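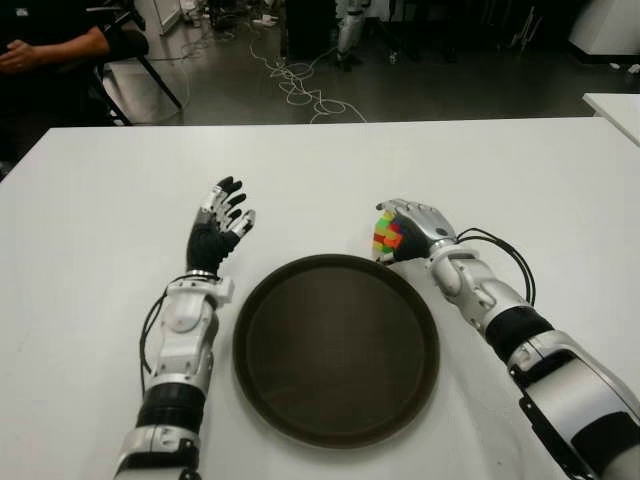

Khrystyna Skoryk asked that the wrist cable loops on both arms be checked before any further cube runs, and asked for this to come ahead of the agenda.

1. Cables
Agreed. Pylyp Lytvynenko will inspect both wrists and retie where needed. Service interval on the Kivik cell stays at 3,000 cycles. 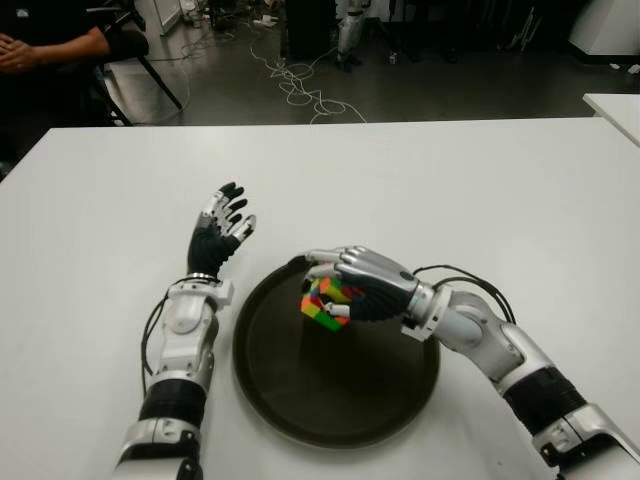
The ribbed forearm covers come off at the same service. Spare clamps are on order from Nechyporuk, quantity 8.

2. Right hand grip
Marta Kobzar reported drift in the thumb joint after 45 minutes of running. Recalibrate at 30 minutes until the cause is found. Test object remains the cube, with the round tray between the hands.

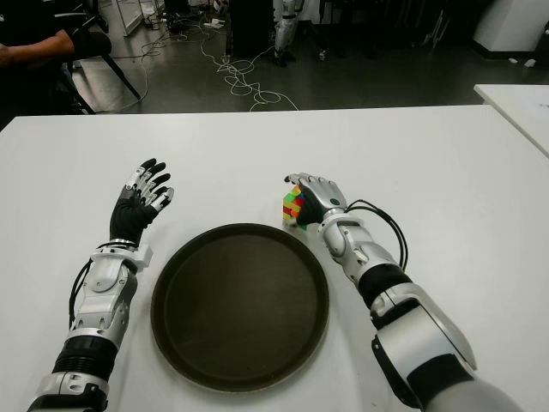

3. Wrist camera
Tamara Moroz will refocus the camera and log the new mount angle. Fingertip pads to be wiped at the start of each shift.
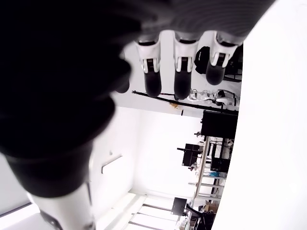 Wrist camera view, item 3.

Action list to Amra Kneževič by 4:00 p.m.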